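Amby Handling Project
Progress report to Prindalen, second reporting period
Submitted by Sơn Hoàng, 2024-08-31

The main activity in this period was the open day at our Skesero site. The grant agreement asked for one public demonstration before the end of the second period, and this report covers how it was prepared, what was shown and what we intend to change.

Attendance. We had 242 registrations and 238 people signed in at the door. They came in groups of 16, with a short talk first and then time at the demonstration table. Most were from local packing and gift firms, with a smaller number of teachers and students. Two of the firms have asked for a follow-up meeting, and we have sent both of them the technical summary you approved in June.

Demonstration. We kept the program narrow. Amby, our two-finger gripper, worked at a white surface with household and retail items, mainly baskets. Baskets were chosen over boxes for a practical reason: the partners who supply us with use cases handle a lot of them, and a woven wall gives the fingers an uneven surface to close on. Visitors could stand at the side of the table and ask the operator to repeat a move or try a different approach angle.

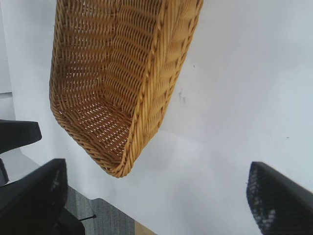

The questions were more detailed than we had planned for. Several visitors wanted to know how the textured finger surfaces wear over time and what a replacement pair would cost. We can answer the first in part. The current pair has completed 534 logged grasps, including rehearsals, and we will inspect it before the next test series. We do not have a reliable price yet and said so.

Problems. The talk ran long for the first three groups, which cut into their time at the table. We shortened it after that. The sound in the hall was poor, and people at the back could not hear the operator. One planned item, the side-by-side comparison with the older Hầu gripper, was dropped when its controller failed during setup – the part is on order, and the comparison is now scheduled for the next period.

Budget. Spending on the open day stayed within the approved line. Printing cost more than planned and catering less. We are not asking for any transfer between lines.

Next period. We will run the delayed comparison, write up the grasp log in a form the partners can use, and hold the two follow-up meetings. We would also like to repeat the demonstration for a smaller invited group – please let us know whether this can be counted under the existing outreach task or needs a separate request.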